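Indurwood Hall Community Rooms
Gallery: The Sorting and Packing Tables

The gallery presents views of the tables on which gift boxes are made up at Indurwood Hall. The packing program was established by Ivan Vakulenko and is now directed by Quang Tiêu. Visitors are asked to note the baskets and boxes in particular, as both are discussed in the notes that follow.
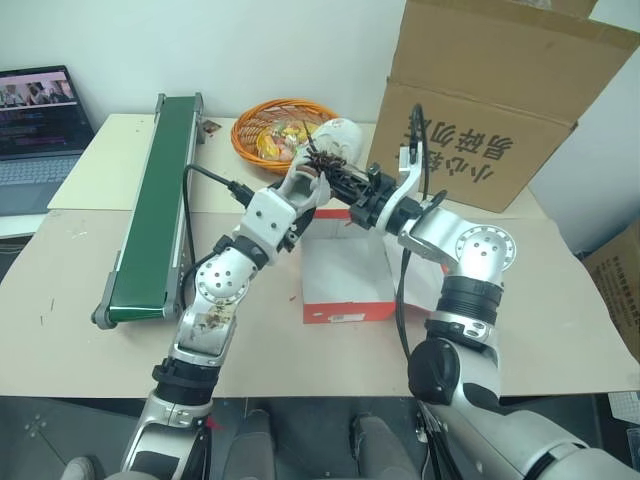 Wrapped candies in an orange woven basket, with a red and white box open on the table and the green conveyor belt at the left.
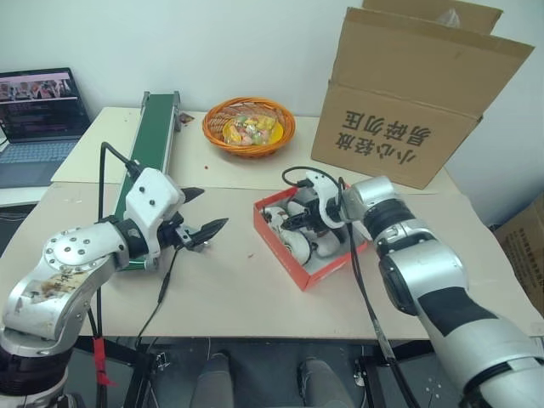

The red tray with its white lining, and the woven basket of colorful candies on the rear table.

Notes on the packing program

The program prepares 2550 boxes in each season. Of these, 2000 are delivered to households in Lellska, and the remainder are held at the Plodach branch until August. Boxes are closed by hand and stacked in lots of 30 before they leave the building.

Candies are received in bulk from Stetsiuk and are kept in their wrappers at all times. Baskets are refilled at the start of each shift. Boxes with torn corners or marked linings should be returned to the supply shelf — they are not to be repaired with tape.

The tables are wiped down at the close of each session. Items found on the belt at that time are placed in the drawer beneath the notice board and kept for three days.

Groups wishing to visit the packing room may apply in writing to the hall office. Visits last 30 minutes and are limited to one group per session. Photographs may be reproduced for school and local use, provided that Indurwood Hall is credited.

Page last revised 2 May 2025.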